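Search this site Search Menu Go

Last updated: January

4. Setting and work at hand

4.1 The site

Fieldwork was done at the Nadarby office of Lendico, a firm that furnishes and resets rented workspaces. Staff there do what they call dressing – putting out vases, jars, trays, flowers, moving chairs back, clearing whatever the last tenants left. Small work, lots of it. Before the change every reset was done by hand by a two-person crew, working off a paper list. After the change the crew splits. One person teaches the task with a hand-held gripper, the other checks and fixes. The arm that learns from those recordings (the Koval line, in a separate building) does the repeat work on a fixed bench.

We logged 509 resets in total. Of these, 473 were usable. The rest had missing times or no name of task on the sheet and were dropped. We did not try to rebuild them from memory, though two of the crew leads offered.

4.2 What the job looks like now

The teaching shift is short on paper. 25 minutes, then a break, then swap. In practice people ran over, mostly becuase a run that goes bad near the end has to be started again and nobody wants to leave it half done. Objects are ordinary office decor (Figure 3). Flowers were named most often as the thing people disliked teaching. Stems catch, heads turn. A jar with a lid was called "fine, if you go slow."

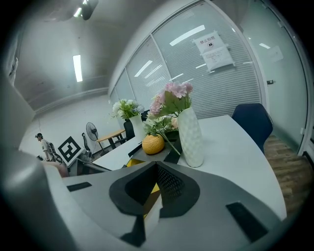

Workplace Automation Group, Mudora Institute
Figure 3. Decor work at a white desk, seen from the hand-held gripper. Two vases with flowers, and an orange jar beside the nearer one on a dark gray tray.

Three things changed for the crew, going by interviews and our own notes.

Pace. By hand, an experienced worker puts a vase down without looking, while talking, while reaching for the next thing. With the gripper that is gone. One object, one motion, one stop. Several workers said the day felt slower and more tiring at the same time. Wrist and shoulder complaints came up in the first weeks, less later on. We have no measure of strain beyond what people told us, so this should be read as report only.

Attention. Workers began to talk about objects in terms of how they can be gripped. A textured side is good. A round side is bad if the tray under it slides. This talk spread to people who had never taught a run – the supply desk started asking the crew before ordering new jars. No one had planned for that and it was not in the job description, still isn't as of writing.

Standing. Here the accounts split. Newer staff liked teaching, saw it as a step up. Older staff were cooler. One put it this way: "I used to be good at this. Now I'm good at showing it." Pay did not change for either group in the study period. The firm says a review is planned.

4.3 Shared space

Teaching is done on a normal office floor, with desks and chairs close by and other people coming and going. This matters more than we expected going in. Office staff learned to wait at the edge of a run, or walk the long way. Some did it without being asked, others were told, and a few found it annoying and said so. Crew members in turn felt watched. The firm's first plan had set aside a closed room but that was dropped for cost reasons, see Section 6.

A second effect – the office staff now move decor less. Before, people would shift a vase to make space for a laptop and leave it. Now they ask, or put it back. The crew lead on the early shift counted this as the main gain of the whole project, ahead of anything the arm does. We are not sure we would go that far, the comparison period was short and overlapped with a slow season.

4.4 Limits of the data

One site, one firm, one kind of work. Logs were kept by the crew themselves, and entries get thinner toward the end of a shift. Interviews were held in the break area with 2 interviewers present, which may have kept some people polite. Task times from the bench arm are reported seperately in Section 5 and should not be set directly against the hand times given above, as the bench has no chairs to move and no people passing.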